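Jarar Handheld Gripper Set

Jarar is a pair of handheld grippers for teaching robot arms the small, fiddly jobs that still take up most of a packing or assembly day. You hold one in each hand, you do the job the way you always do it, and the movements become training material for the arm that will later share the bench with you. We have been building it at Rurniter for 3 years and we still get a kick out of watching a new person pick up a pair and forget they're holding them!

The idea came from the floor. Our first customer, the gift and flower packing company Prurisia, had tried an arm that had to be programmed step by step from a laptop. It worked fine on one box size. Then the box changed, and the people who knew the most about packing had to wait for someone who knew the most about code. With Jarar the packers do the teaching themselves. Folding a lid down, setting a bottle upright, turning a jar so the label faces out — these are things a good packer does without thinking, and they are very hard to write down.

What's in the set

Two grippers, left and right, each with a gray housing and black textured padding in the jaws. The padding gives a firm hold on cardboard and glass and can be swapped in a few minutes with the small driver that comes in the case. Each gripper has a trigger you squeeze with your fingers, and a top mount for a square black-and-white marker that helps the software work out where the tool is. Cables run down and away from the hand, and there are clips in the case for keeping them off your feet. The set also comes with a charger, 7 spare pads, a calibration board and a printed setup card. 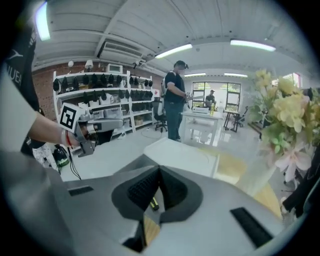 Grippers in use in a shared workspace, with flowers close by on the right.

How a teaching session goes

Most teams work in blocks of 30 minutes and then change over. We recommend sticking to that, especially in the first weeks, as squeezing a trigger uses different muscles than packing by hand does. Lay out your items the way they would be on a normal shift. A bit of clutter is welcome. Run the task from start to finish, set the tools down, reset the items, go again. If you fumble something, carry on and fix it the way you would on the job — a recovery is useful to the arm too.

At Prurisia the first task took 264 recorded runs before the team was happy to let the arm try it on real orders. Yurani Tello, who led the packing side, kept a paper list next to the bench of every odd way an item could be lying. The list became part of our setup card, and it has been improved by every site since.

What changes for the people on the floor

Quite a lot, and we would rather talk about it before you order. The arm takes over the steady, repeated part of the task. People move toward setup, checking, mixed orders and teaching the next job, and teaching should be counted as paid, skilled work from the first day. Idrisa Athumani runs our site visits and asks for two things up front: that the people who do the job now choose which task goes first, and that they can stop the arm without asking anyone.

Some tasks stay with hands. Ribbon is still beyond us, and so is tissue paper. Loose stems are getting better, but slowly. Imani Kirui is testing a softer pad for them, and we'll add it to the spare parts list when we trust it.

Fit and care

The trigger reach can be set short, medium or long. Wipe the pads with a damp cloth after dusty work and store the grippers in the case with the jaws open. Check the marker plates for scratches once a week and replace any that have gone cloudy.

Trial sets

Trial sets come with a day of setup at your site and a follow-up call with Oi-ling Chien, who can help you choose a second task. Tell us what you pack or put together, how many people share the bench, and what the dullest part of the shift is. We like hearing about that last one.

Rurniter, Jarar product team | Contact: Svenja Hinrichs, sales and site visits | © 2024 Rurniter | Back to top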